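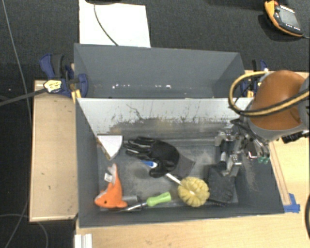
Hawi Hadgu wrote to us after the first part of this review went up, saying that a label maker is only as good as the person who reads the labels, and that her own office had given up on printed tape after one winter. Her letter raises a fair point, and we have kept it in mind while completing our assessment of the Emik Clodus handheld label printer.

The Clodus was purchased by the Woldegiorgis Community Lending Library for use in its item lending program, which lets residents borrow tools, games, and small household goods. The library had previously relied on handwritten masking tape. Staff reported that the tape curled at the corners and that the ink faded on anything kept near a window. The printer was put into service in December and used daily at the returns desk.

Setup

The unit arrived with one tape cartridge, a wrist strap, and a folded instruction sheet. Batteries are not included. The sheet covers loading the cartridge clearly enough, but the section on saving layouts is printed in very small type and refers to a Menu key that is marked Set on the unit itself. Two members of staff had to ask for help at this stage.

Printing

Text is sharp at all but the smallest size. The keyboard is laid out in alphabetical order, and anyone used to a regular keyboard will be slow at first. We timed a standard label, consisting of an item name and a four-digit number, at 16 seconds from first key to cut. The same label with a border took noticeably longer, and we stopped using borders.

The cutter is the weakest part of the design. It is worked by a side lever that needs a firm squeeze, and a half-hearted squeeze leaves the tape torn on one side. Staff with smaller hands found it tiring by the end of a shift. The machine also feeds out a blank strip before each label unless several are printed in a chain, so single labels waste tape.

Durability

We applied 100 labels to items in regular circulation and checked them after 15 weeks. Of these, 73 were fully attached and readable. Most of the failures were on rubber grips and fabric, where the maker does not recommend the tape. Labels on metal and hard plastic held very well – including those on cake pans, which borrowers wash before returning.

Henok Belay, at the returns desk, asked that we mention the memory feature. The Clodus stores recent labels and recalls them with two key presses, and he considers this the main reason to choose it over the cheaper Atadness model. We tried both and agree with him. The Atadness has the better cutter, but it forgets everything when the batteries are changed.

Recommendation

The library has decided to keep the Clodus and to buy a second unit for the children's room. We recommend it for small organizations that label hard goods in batches. For fabric items we have gone back to sewn tags, and Ms. Hadgu has kindly offered to send us the pattern her office uses.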